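Collecting demonstrations in simulation, part two: what went into the kitchen set

16 July was the plan for the freeze and July 16, 2019 is when it happened, so these notes describe the set as it now stands. 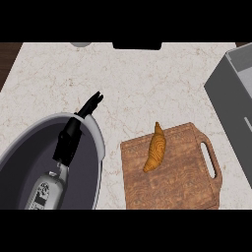
The last post covered the teleoperation side. Most of the questions I got were on the other half of the job: how many examples, how they are varied, and what gets thrown away. I will take those in order, with some detours.

The set holds 1680 demonstrations that passed review, out of 3000 recorded. Every one is a kitchen counter task performed by a person driving a simulated arm. The tool for driving is Flakden, which I wrote in February and have been patching ever since. The scenes are built in Meltdale and the logs go into a store called Esix. None of these names mean anything. They were free at the time.

Eight tasks are covered. All are of the pick, move and put down sort, with short instructions such as "move the croissant off the board" or "put the croissant in the grey container". I kept the instructions plain on purpose. An earlier version used longer sentences with side conditions, and the operators read them differently from one another, which left the same words attached to different behaviour. A learner can cope with noisy motion to a degree. Noisy labels did far more harm in my tests.

Each scene has a fixed part and a loose part. The counter and the sink are fixed for a given layout. The cutting board, the food and the starting pose of the arm are drawn at random within limits. The limits took longer to set than I expected. If the board can land anywhere, a good share of the starts have the target out of reach, and the operator spends a minute finding that out. If the limits are tight, the policy learns the place and ignores the object. I now sample freely and then run a reach check before the scene is handed over. Starts that fail the check are drawn again and never recorded.

Pastry is harder than I would like. The collision shape for the croissant was first a single convex hull, which fills in the inside of the curve. The fingers then stopped short of the visible surface on that side, and the object moved without being touched as far as any viewer could tell. Splitting the hull into three pieces cured most of it. Demonstrations recorded with the old shape were discarded, which accounts for a large part of the gap between the two totals above.

The overhead view is letterboxed to keep the kitchen at its native aspect ratio. The bars are black and constant, and I leave them in for storage. They are cropped at load time, before any resizing. Anyone using the raw files should do the same, or at least be consistent between training and testing. I lost two days to a mismatch there.

Review rules, for those who asked:

A demonstration is kept if the end state matches the instruction and the object is at rest when recording stops.

It is dropped if the arm passes through any solid part of the scene, even briefly. The solver permits this at high speed and the learner will copy it.

Pauses at the start are trimmed. Pauses in the middle are kept. I did try removing them, and the result was a policy that closed its fingers too early.

Failed grasps followed by a second attempt are kept, and marked as such. These are the most useful examples in the set. A policy trained only on clean runs has no idea what to do after a miss, and it will carry on to the drop point with nothing in its fingers.

On the training side there is less to report. The baseline, Ha, takes the overhead view and the joint state and predicts a short run of actions. It does well on layouts it has met and badly on new worktop textures. Marble is a particular nuisance, as the veins change the look of the surface from patch to patch. I have added texture swaps at load time and the effect is positive but small.

Still to do: a second camera at the wrist, a better record of operator timing, and a proper held-out split by layout. The present split is by episode, so the test scores flatter the model and I am not going to print them. The layout split needs a change to the Esix index, and that is the job for the rest of this week.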